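Tembridge Residents' Forum
Board: Shared Facilities
Topic: Proposed changes to laundry room booking hours

Facilities_Desk wrote:
Residents of the Susness and Bielecka buildings are advised that the booking rules for the shared laundry room will be revised in May. Each household will be limited to 2 sessions per week. Unused sessions will not carry over. Bookings not claimed within 14 minutes of the start time will be released to other residents. Comments are invited in this thread until the rules are posted. 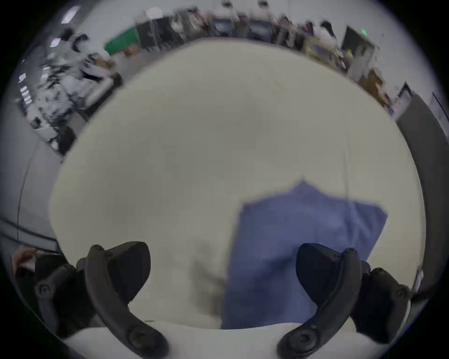

The present rules were written when the Bielecka building had its own machines. Demand on the remaining room has grown, and the evening hours are now fully booked on most days. The drying room is not affected by this proposal.

bielecka_third_floor wrote:
I wish to register an objection to the release period. The walk from the far entrance of Bielecka includes two sets of doors and an elevator that is often in use. A resident with a full load should be allowed half an hour before a booking is given away.

northstair wrote:
I must disagree with the previous poster. Half an hour is a large part of a session, and those of us waiting have no means of knowing whether the room will be used. The shorter period is reasonable. I would, however, ask that the weekly limit be reconsidered for households with small children.

Facilities_Desk wrote:
Both points have been noted. A higher limit for larger households is under review — the Zestthorpe building has operated such a rule without complaint. In the meantime, residents are reminded of the existing terms of use:

1. Remove all items promptly at the end of the session.
2. Clean the lint filter before leaving.
3. Garments left behind will be held at the desk and may be claimed during office hours.
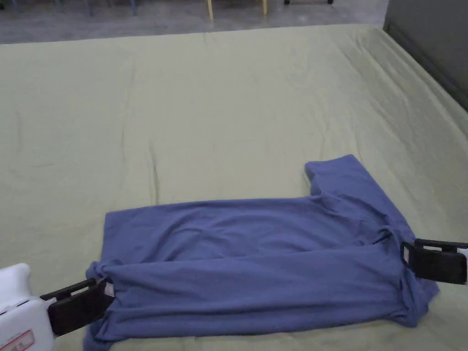
4. Report faults in writing, giving the machine number.

quiet_tenant wrote:
With respect to item 3, the desk closes before many residents return from work. I would request one late evening per week for collection.

bielecka_third_floor wrote:
I support the request for a late evening. I maintain my objection on the release period and ask that it be recorded.

Facilities_Desk wrote:
The objection is recorded. A late evening for collection will be raised with the building office, and the reply will be posted on this board.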